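Small thread for parents who buy books as gifts 📚

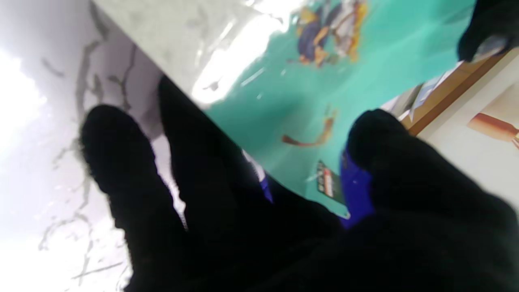
Valquíria Vieira
Children's book reviewer

1/ My daughter is seven and she reads in two languages. Good bilingual picture books are hard to find in our neighbourhood.

2/ In November I ordered one from Bezerra. Both texts are on the same page, each in its own colour. She chose her favourite line in Portuguese.

3/ What I like less: the glossary has only 11 words. My friend Ka-ming Mak would have liked more of them.

4/ Next I will read the Madeo one. Please send me other titles!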